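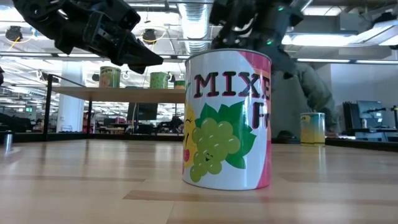 # Buying a two-arm bench: your questions

Zineb Belkadi keeps this page going for anyone at Brisunano (or one of our partner sites) who wants a handling bench of their own. Please read it before you write to purchasing. It saves everyone an email or three, and it's the fun part of the job anyway!

### What should I settle before asking for a quote?

Your objects. I know, everybody wants to talk about arms first, and so did I. But the widest thing you plan to pick up decides the gripper opening, the heaviest decides the payload, and the tallest decides how high a shelf you can work with. Bring a bag of real shopping and a ruler to the first meeting. Tins are a lovely place to start: cheap, stackable, sold in every height you could want, and shiny enough to give your cameras a proper test.

### One arm or two?

Two if you can stretch to it. One arm will do plenty of shelf work, but handing things over, steadying and turning all want a second. If the money only covers one this year, order the wider table and the longer rail now and leave the space free. Refitting a table later is a miserable week.

### How much should I put aside for fingers?

More than you think. Hicham Sqalli budgets 400 euros a year per bench for fingers and pads, and he has never handed any back. Pointed fingers get into tight gaps beautifully, wider ones are kinder on soft packaging, and you'll want both within a month.

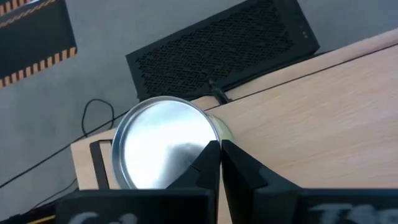 Flat, round things like lids are what make people order a different shape, so try a few during the supplier's demo, tilted as well as lying down. Ask for a wrist camera in the same demo. It adds 704 euros per arm on the Oltow price list we were sent, and I'd give up the nicer table before I gave that up.

### Is there anything the quote leaves out?

Nearly always! Check for these:

- mounting rails and the bolts to fit them
- cable lengths (measure along the route, never straight across)
- lighting, especially if your tabletop has a glossy finish
- a computer for the bench, plus somewhere to put it
- delivery up to your floor
- training for a second person

Our last set of extras came to 2,085 euros, and the cables were a shocking share of it.

### How long does it all take?

Allow 6 weeks from signed order to delivery, then a good few days for fitting. Anything ordered in December slips, so get in early or wait for the new year.

### Can I borrow a bench first?

Yes, and please do! Loubna Fahmy runs the loan calendar. An afternoon is enough to find out whether your objects suit the standard gripper, and she'll let you move the shelf if you put it back.

### Do we have to buy from Oltow?

No. Volker Kohlhase has a comparison sheet with Bensaid on it too, and their service terms are worth a look if your site has no technician. Ask him for the newest version, as the one on the shared drive still has the old table sizes.

### Who signs it off?

Hongmei Zhong, for all sites. Send her the quote, your object list and a sketch of the room with the sockets marked.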